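Drelthorpe Robotics Club Forum > Student Projects > Arms

Two-arm chess project: board position drifts between sessions
Started by bimside_lab, December

bimside_lab
We're a student team at Bimside working on the two-arm chess project for the Drelthorpe spring showcase. The task is simple on paper. One arm plays light, the other plays dark, and they have to get through an opening without knocking anything over. We use a roll-up mat for the board. Our problem is that every time somebody resets the table the mat ends up in a slightly different spot, and the saved square positions are off. The gripper comes down on the edge of a pawn and tips it. Do people tape the mat down or is there a better way?

kettlecorn
Tape it. Two strips of double-sided on the back and you're done. We lost a whole term trying to be clever about this.

oddparity
I'd disagree with taping. If the arms only work when the board is in one exact place, you have a playback machine. The judges at Drelthorpe moved our board on purpose last year and we scored nothing on that round. Find the corners with the camera before each move.

kettlecorn
They moved it because your entry form said it could handle that. If you don't claim it, they don't test it.

oddparity
Fair, but it's worth more points.

bimside_lab
We did say on the form that it would handle a moved board, so tape is out except for practice. We have 200 recorded moves so far and want 400 before the break. All of them were done by hand control with the mat in nearly the same place, which I now see is part of the trouble.

drerero_dan
Shift the mat and turn it a little every ten moves or so while you record. Also put other stuff on the table. Our team on the Drerero project had a clean table for all 250 of our recordings, and then at the showcase somebody left a lunch box next to the board and the arm went for it.

mothwing
What cloth are you using under it? We had a printed one and the corner finder kept picking up the pattern. Plain gray fixed it for us.

bimside_lab
White with gray leaves and small orange flowers. We'd like to keep it if we can. This is the setup with the pieces on and the right arm over the board.
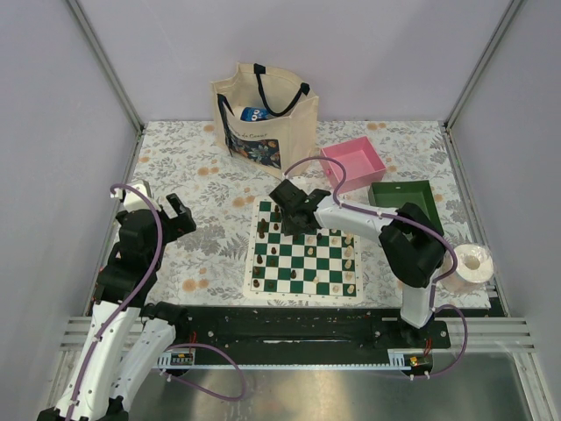
The corner finder is the Bansal script from the club page with the default settings. It gets the cream border most of the time, but on bad runs it returns a corner a full square off. When that happens the arm still goes ahead with the move. I think we should make it stop if the corners don't form something close to a square, but one of our team says that will just make it stop all the time.

oddparity
Stop it. A move that doesn't happen costs you a few seconds. Knocked pieces cost you the game.

mothwing
Still think the cloth is hurting you. Try one session on plain gray and compare before you write any more code.

kettlecorn
Agree with mothwing on that. And don't record any more moves until the corners are reliable or you'll be throwing them out.

drerero_dan
I wouldn't wait. If the recordings are by hand control, the person driving can see where the board is, so the moves are good either way. Save the camera video with them and you can rerun the corners later.

bimside_lab
We do save the video. OK, we'll do one session on a plain cloth, add the square check, and keep recording with the mat moved around. Will post the numbers here.

mothwing
Post the bad runs too please.

Recent topics in Arms
Gripper pads that don't slip on plastic pieces
Showcase entry form: what counts as a reset?
Cable ties or sleeve for wrist cables
Bansal script: corner order changed after update

This site uses cookies to keep you logged in. By continuing to browse you accept our cookie policy.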